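Jugah starter kit: a little gallery

I've had the Jugah pick-and-place kit from Rokberg on trial for a bit over a fortnight now, and a few of you asked for pictures, so here we go! It's aimed at small labs like ours in Granstead that want to teach an arm to sort everyday stuff without spending a year on it. The basic package comes with the software, two camera mounts and a licence for 1,000 recorded runs (we've used roughly 200 so far, mostly on toy food).

Lamp on, three bits of food 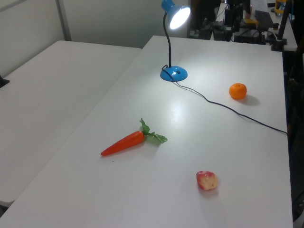 I'd budgeted a whole day for setup and was done by lunch, which never happens to me. The manual is a bit thin on calibration, but the Wisden forum filled in the gaps, and the support people wrote back the same afternoon. My favourite part is the replay tool – you can scrub back through any run and label the colours and objects as you go.

Strawberry, carrot and orange

The toy carrot is my go-to test piece, with that smooth root at one end and all those leafy bits at the other. A power cord winding across the tabletop makes for a good planning test too.

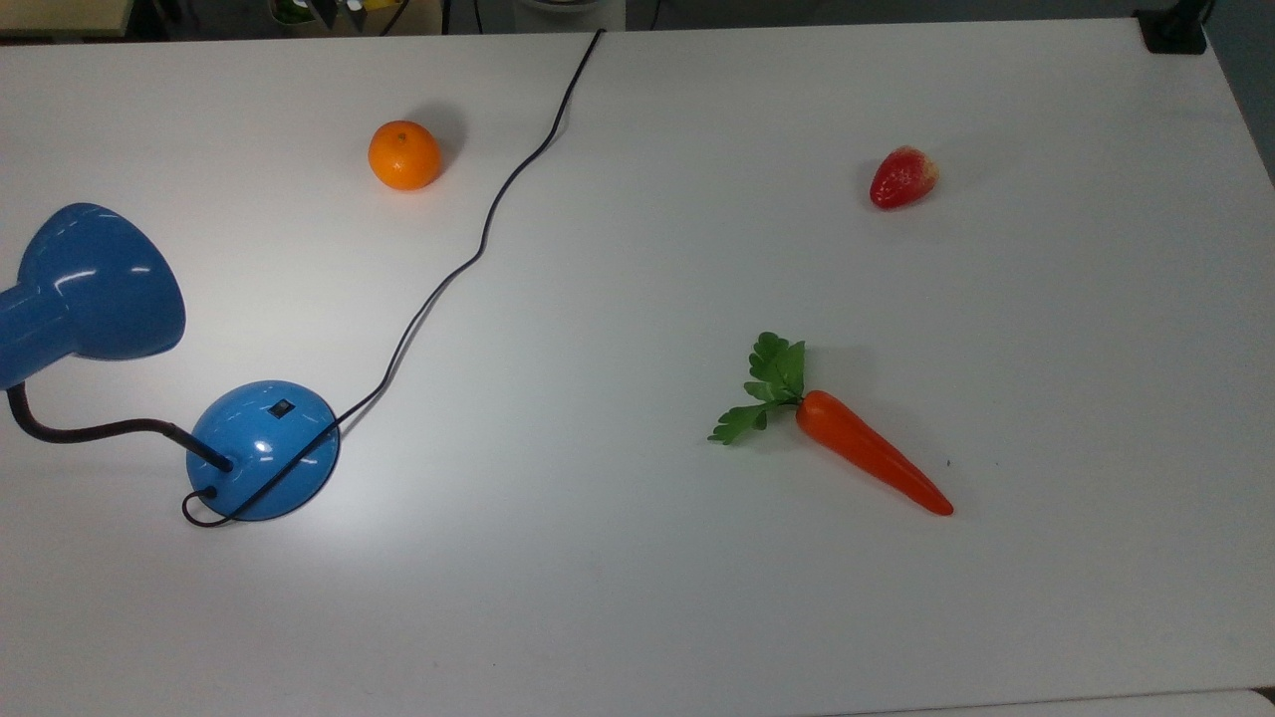 What I'd change

Longer cables for the camera mounts, please, and a proper undo button in the labelling screen. I'm keeping the kit until September and will add more pictures as I go.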